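Jestine Cube Shelf, White – review after half a year of use

By Jenő Deák
Thursday, September 17, 2026

I bought the Jestine in March, when we moved to the smaller apartment in Fultden and lost the pantry. I needed something for the wall between the kitchen and the hallway, open from the front, with compartments and without doors. My wife wanted it white. I paid 100 dollars for it in a sale and the delivery was included.

The box was heavy and I would not advise to carry it up the stairs alone. Inside, the boards were packed flat with cardboard between them, and one corner was a little crushed. I turned that board so the bad corner is at the wall and I have forgotten it since.

Assembly took me 2 hours. The instruction has only drawings, no words, and for me this is fine, but the drawing for the middle boards is too small. I put one of them upside down and saw it only when the holes did not meet. If you build it, look first for the side with the finished edge and keep it to the front. The screws are a simple type and the key in the bag is soft, so I used my own. Please also fix it to the wall. The strap comes in the box, but the screw for the wall does not, and this I find a bit cheap from the maker.

Now to the daily use. We keep fruit on it, bread, the big bowls, and cookbooks lower down. Fruit is the reason I chose separate compartments and not one long shelf. In the old kitchen everything was in one basket, and the pears always got bruised under the apples. Now a pear can lie by itself until it is ripe, and I can check it when I pass by.

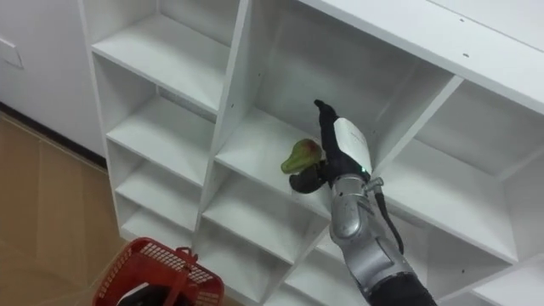 The surface is smooth and this has a good side and a bad side. It is very easy to clean. Juice comes off with a damp cloth, also when it has dried overnight, and coffee too. I had one ring from a beet jar which needed baking soda, but after that it was gone. The bad side is that round things roll. Our floor is not perfectly level, and an orange placed without thinking will travel to the front edge. I cut a piece of thin cork for one compartment and this solved it. A small lip at the front would be better, and I wrote this to the company. They answered politely, after 9 days, that they will pass it on.

White shows every crumb. I knew it before, but I did not know how much I would be wiping. On the other hand, the compartments stay bright inside even in our dark hallway, and you see at once when something is starting to go bad at the back.

About strength I can say that the boards have not bent under the cookbooks, which are the heaviest thing we have there. The top board carries a cast iron pot and I see no change. I would not let a child climb on it.

Before this I looked at two others. The Hong has thicker boards, but it costs 272 dollars and the compartments are too low for our mixing bowl. The Jindier is cheaper, and my neighbor has it, but the back is open and his onions fall behind. For fruit and vegetables I would not take a shelf without a back wall.

What I would change: a lip, or at least an optional one, bigger drawings, and a wall screw in the bag. Also the small stickers that cover the screw heads – two of mine fell off in the first summer, and there were no spare ones.

I would buy it again for this price. For the full price I would think longer, and maybe measure the Hong one more time.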